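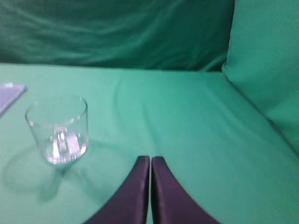

Jocelyn Simard, Jurgita Bite, Beatriz Lobo
Larnside Laboratory for Manipulation Practice
Correspondence: Birutė Luik

4. Handling Rules for Transparent Objects

4.1 Scope

The rules in this section apply to any trial in which the target is a clear, rigid container handled by a parallel two-finger gripper with a wrist-mounted camera. Opaque containers are covered in Section 3. Bottles with a closure, stemmed glassware and anything holding a liquid are outside the scope and are left to the Pakmont annex, which was still in draft at the time of writing.

Figure 1. Wrist camera view before contact. The target is a clear, straight-sided glass, open at the top, on light green fabric. The fingers are open only slightly and the glass is to the upper left of them.

Clear objects get a separate set of rules for two reasons. First, their outline in the camera view is set largely by what stands behind and under them. In Figure 1 the walls of the glass take on the green of the tabletop, and the parts that stand out most are the highlights in the thick base and the thin line of light along the rim. A detector that relies on color contrast has little to work with between those two regions. Second, a failed grasp on glass can leave fragments in the work area, so the cost of a retry is higher than for a plastic cup or a carton.

4.2 Work surface and background

R1. The work surface shall be a single matte color, free of print. Fabric is allowed. Small wrinkles are allowed if they do not tilt the object when it is placed upright.

R2. The background shall differ from the work surface in brightness. A shift within the same color family is enough. In Figure 1 the surface is mint green and the backdrop a much darker teal, and the line between the two can be found without difficulty even though the image is soft.

R3. Folds in a hanging backdrop are allowed. Folds that carry streaks of reflected light should be kept out of the part of the view where the rim is expected, as a bright crease can be mistaken for a rim edge. Early drafts of R3 banned folds altogether. The ban was dropped after comments from the Flania site, where the enclosure cannot be fitted with a stretched panel.

R4. Any item other than the target that lies on the work surface at the start of a trial shall be recorded in the trial log, including items only partly in view. The flat, pale object at the upper left of Figure 1 is an item of this kind. The log entry needs a short name and a position relative to the target - "flat item, upper left" is sufficient. It does not need an identification.

4.3 Lighting

R5. Lighting shall be even across the work surface. Shadows are permitted and need not be removed, but the operator shall check that the shadow of the target is not labeled as part of the target. In Figure 1 a faint ring of shade spreads to the left of and below the glass. It is larger than the glass and has a blurred edge, and a darker patch lies under the base. When the three annotators in our group outlined views of this type without guidance, the most common error was to extend the base outline into the darker patch.

R6. Light sources shall not be moved between the first and last trial of a series. If a lamp is replaced, a new series is started.

4.4 Gripper state before approach

R7. The opening of the fingers shall be recorded before the approach begins. The wrist view alone is not accepted as a record of the opening. The fingers are close to the lens and their apparent width is misleading, so the value must be read from the gripper controller.

R8. The fingers shall be opened past the width of the target before the wrist enters the approach zone. A state such as the one in Figure 1, with a narrow gap between the fingers, is acceptable only outside that zone. Opening during the final descent is not permitted for glass. Sites that use a combined move-and-open command must split it into two commands.

R9. Dark finger surfaces are preferred. A dark finger remains visible through a clear wall, which helps in judging contact. Finger pads with a glossy finish should be avoided.

4.5 Approach and contact

R10. The approach shall be made on the straight part of the wall. The rim and the heavy base are excluded as contact regions. For a tapered glass the contact height is chosen in the middle third, where the change in diameter over the pad length is small.

R11. Closing force shall be limited in the controller and not by the operator. The limit is set once per object class and written in the series header.

R12. If contact is detected on one finger only, the fingers shall stop, open and withdraw along the approach line. Sideways correction while one finger is touching is a common cause of tipping.

R13. After two failed attempts on the same object, the trial ends and the glass is inspected by hand before further use.

4.6 Review of the rules

The 13 rules were reviewed at 5 sites, among them Flania and Rodrigues. Each site received the text without the reasons given here and was asked to mark any rule that could not be followed with its present equipment. R3 and R8 drew the most comments. Rodrigues reported that its older controller does not return a finger opening value, which makes R7 impossible to meet as written. Piret Mockus proposed a printed gauge placed between the fingers at the start of each series. We accept this as a temporary measure, provided that the gauge reading is entered by a second person.

Seven comments concerned wording only and were adopted without discussion. The remaining open point is the treatment of scratched or clouded glass. Such objects are easier to detect than clean ones, and mixing the two in one series makes the results look better than they are. Until the next revision, clouded glass shall be logged as a separate class, and the share of clouded objects shall be stated wherever a success rate is reported.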